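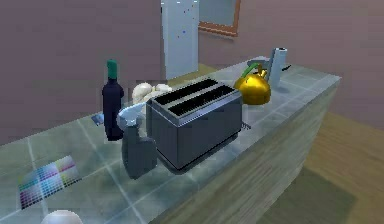 Tostadora y pulverizador sobre la encimera de azulejo.

El plazo fijo, otra vez

Vuelve el depósito a plazo. O eso dicen los folletos. Años sin que nadie preguntase por él en la ventanilla y ahora llegan ofertas al correo cada semana, con letra grande arriba y letra pequeña abajo. Mucha letra pequeña.

Lo básico, rápido. Se entrega un dinero al banco, el banco lo tiene un tiempo pactado, al final lo devuelve con un interés que se conocía desde el primer día. Sin bolsa, sin gráficos, sin sustos. A cambio, poca rentabilidad. Muy poca, estos últimos años. Quien busque emociones, a otra puerta.

Entonces, ¿para qué mirarlo? Para el dinero que no se va a tocar y que tampoco se quiere arriesgar. La entrada de un coche para el año que viene. La matrícula. La derrama del tejado que ya está votada en la comunidad y que algún día habrá que pagar. Ese dinero dormido en la cuenta corriente no gana nada, y además se gasta solo.

El caso que ha movido más consultas en esta redacción es el de Hovov, que entró en el mercado con un depósito a 366 días. No un año: un año y un día. Parece una tontería y tiene consecuencias. Quien lo contrata pensando en cobrar justo para un pago anual, un seguro por ejemplo, se encuentra con que el dinero llega después del recibo. Un día tarde. Y si el vencimiento cae en festivo, más de uno. Conviene mirar el calendario antes de firmar, no después.

El mínimo son 2000 euros. Hasta ahí normal. Lo que no se lee a la primera es que el mínimo vale también para la renovación: si al vencer se retira una parte y lo que queda baja de esa cantidad, el depósito no se renueva y el resto pasa a la cuenta asociada, sin remunerar. No es una trampa, está escrito. Página dos del contrato, penúltimo párrafo.

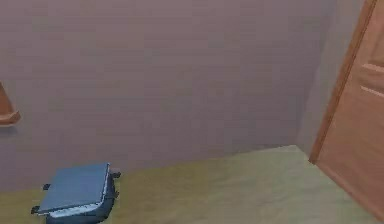 Luego está la cancelación anticipada. Aquí hay que pararse un poco. Hay depósitos que se pueden romper en cualquier momento pagando una penalización, otros que solo dejan hacerlo en ventanas concretas y otros que directamente no dejan. Los tres se anuncian con la misma palabra, depósito, y muchas veces con el mismo color de fondo.

La penalización, cuando existe, suele calcularse sobre los intereses. Lo habitual es que no pueda comerse el capital, pero que lo ponga el contrato y con todas las letras. Preguntar por escrito. Guardar la respuesta. Un correo basta.

Y el tipo. Siempre TAE, nunca el nominal a secas. El nominal no cuenta cada cuánto se pagan los intereses ni los gastos de la cuenta asociada, y la cuenta asociada es donde se esconde casi todo. Una comisión de mantenimiento pequeña se lleva por delante el interés de un depósito modesto sin despeinarse. Hemos visto ofertas que con el mínimo contratado dejaban al cliente en negativo al acabar el plazo. Poco, unos euros. Pero en negativo.

Wasach, la aplicación de comparar cuentas, deja filtrar por esto último desde hace unos meses. El filtro está mal puesto, en un submenú, y por defecto viene desactivado. Hay que buscarlo: "incluir costes vinculados". Al activarlo el orden de la lista cambia bastante y algunos de los primeros puestos desaparecen de la primera pantalla. Dato curioso – la aplicación cobra a las entidades por aparecer destacadas, lo dice ella misma en sus condiciones de uso, así que lo de arriba del todo, con pinzas.

Los regalos. Sí, siguen existiendo. Menos vajillas que antes, más tarjetas de compra. McIntyre, por ejemplo, abona unos 200 euros en una tarjeta al abrir un depósito y domiciliar la nómina. Suena bien. Es remuneración en especie, tributa, y exige mantener la nómina durante todo el plazo. Si se cambia de trabajo y hay un mes en blanco entre medias, el banco puede reclamar la parte proporcional. Nos ha escrito una lectora a la que le pasó justamente eso. Al final se arregló, tras varias llamadas, pero el disgusto no se lo quitó nadie.

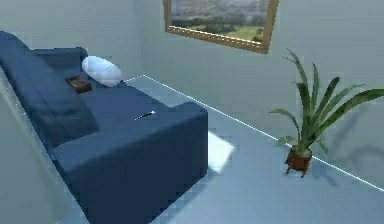 Texto: Redacción de Biredora | Economía doméstica
8 de febrero de 2021

Sobre los impuestos, breve. Los intereses son rendimientos del capital mobiliario y van a la base del ahorro. El banco retiene una parte al pagarlos, así que lo que llega a la cuenta es menos que lo anunciado. No es un error del banco, aunque cada primavera haya quien llame a protestar. Luego en la declaración se ajusta. Si el depósito empieza un año y termina al siguiente, lo normal es declarar cuando se cobran, no cuando se contrató. Mirar el borrador de todos modos, que a veces faltan cosas.

¿Y si el banco quiebra? La pregunta de siempre. Para eso están los fondos de garantia, con un tope por titular y por entidad. Ojo con lo de entidad: dos marcas comerciales pueden ser el mismo banco por dentro, y entonces el tope es uno solo. Ojo también con los bancos de fuera que operan aquí por internet. Cubre el fondo de su país, no el nuestro. Dentro de la Unión las reglas son parecidas, pero reclamar en otro idioma y con otros formularios tiene su gracia. Para cantidades pequeñas no debería quitar el sueño. Para la venta de un piso, sí merece una tarde de lectura.

Otra cosa que se pregunta mucho: ¿uno grande o varios pequeños? Varios, si el mínimo lo permite. Escalonados. Uno que venza en unos meses, otro más tarde, otro al final. Así, si surge un gasto, se rompe uno y no todo. También ayuda si los tipos suben, porque lo que va venciendo se recoloca mejor. Si bajan, pues queda algo atado al tipo antiguo. Da un poco más de trabajo, apuntar fechas, poca cosa más.

Apuntar fechas, por cierto. La renovación automática es el punto donde más gente tropieza. Vence el depósito, no se dice nada y el banco lo renueva por el mismo plazo al tipo que haya ese día, casi siempre peor que el de bienvenida. El aviso llega, sí – en un mensaje dentro del buzón de la web que no se abre nunca. Una alarma en el móvil un par de semanas antes. O quitar la renovación al contratar, que suele ser una casilla premarcada.

Papeles que hay que pedir antes de poner un euro: la información precontractual, el folleto de tarifas de la cuenta asociada y el documento del fondo de garantía. Son gratis y están obligados a darlos. Si en la oficina dicen que "eso está todo en la web", pedirlos igual, en papel o en pdf, y leelos en casa sin prisa.

Lo que no es un depósito aunque se parezca: el depósito estructurado, que sí está cubierto pero ata el interés a un índice y puede dar cero; el fondo con objetivo de rentabilidad, que no garantiza nada; el seguro de ahorro, que tiene sus propias reglas de rescate. En la misma mesa, con el mismo gestor y a menudo en la misma conversación. Si aparece la palabra "objetivo" o la palabra "hasta" delante del porcentaje, preguntar qué pasa en el peor de los casos y que lo señalen en el contrato con el dedo.

El mes que viene miramos las cuentas remuneradas, que han cambiado condiciones en casi todas las entidades y hay lío con los límites de saldo.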